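Section 4: Setting up the ring plate exercise

The ring plate is the second handling task in the club handbook and the first one that is scored. Teams should have finished Section 3 (homing and finger check) before they start. Allow 19 minutes for a first set-up. Later ones go much faster.

You will need:

The Negi arm, with its wrist camera fitted
A ring plate from the Stinmont kit box
A bag of split rings
The task sheet for your round
A soft dry cloth

4.1 Preparing the plate

1. Switch off the arm at the wall and wait for the status light on the controller to go out.

2. Wipe the plate on both sides. Fingerprints show up as dark patches in the camera view and the vision program can mistake them for holes.

3. Look along the edge of the plate for burrs. If you find one, give the plate to Tomás Egan and take another. Do not file it yourself.

4. Thread the split rings through the perimeter holes shown on your task sheet. Turn each ring until both coils have passed fully through the hole. A ring that is only half on will spring off when the gripper pulls it.

5. Leave the remaining holes empty. They are used as search targets in the second half of the round.

Caution: Split rings can pinch and the ends are sharp. Use the plastic opener in the kit box, not your fingernails. Younger members should ask a mentor to start the first ring.

4.2 Placing the plate

6. Lay the plate flat on the worktop inside the arm's reach. It does not need to be square to the base. The program looks for the large oval opening and works out the angle of the plate from that.

7. Spread the rings outwards so that they hang clear of the metal. Rings lying on top of the plate are counted as a fault in the Karkley rules.

8. Check that nothing is trapped under the plate. It should not rock when you press lightly on opposite sides.

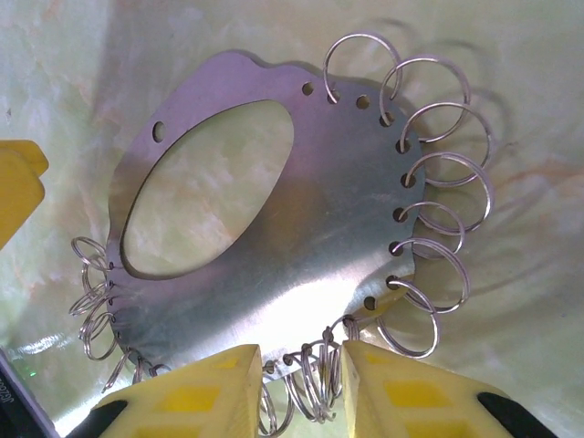
9. Stand clear, switch the arm on and press HOME. Keep one hand near the stop button until it has finished moving.

10. Load the program called RINGS from the team folder. Run it at the training speed, which is setting 8. Only teams that have been signed off by Clodagh Fitzgerald may go above this.

11. Jog the gripper down until the fingertips are level with the edge of the plate, one on each side of the rings you want to pick. Lower it in small steps for the last part. If a fingertip touches the plate, press STOP and raise the arm before you do anything else.

12. Close the fingers slowly. Check the grip force reading on the controller and write it in your team log. A reading above 484 means the fingers have closed on the plate edge. Open them, move back and try again.

Note: Bunched rings are harder than single ones. Liam Sheehan's team had their best results in March by closing on the whole bunch, lifting it slightly and letting the spare rings drop back before going for one.

4.3 Lighting and the camera

The plate is shiny and will throw a bright patch back at the camera from most overhead lights. Holes inside the bright patch may be missed. Before a scored run:

13. Open the camera view and find the bright patch.

14. If it covers a hole on your task sheet, turn the plate a little and look again. Moving the lamp also works, but you must then repeat the camera check in Section 3.

15. Set the exposure to 596 and lock it. Automatic exposure changes as the arm moves and the ring edges will come and go.

Shadows from the rings can also be picked up as extra rings. The current version of RINGS ignores most of them. If yours does not, you probably have the old version, and Eamon Ó Flaithearta can copy the new one across.

4.4 After the session

16. Raise the arm, press PARK and switch off at the wall.

17. Take all the rings off the plate and put them back in the bag. The next team may have a different task sheet.

18. Return the plate to its sleeve in the kit box. Stacked plates scratch each other.

19. Sign the log. Report any bent rings or worn finger pads on the same page.

If the arm stops with error G2 during this task, go to Section 7 before restarting.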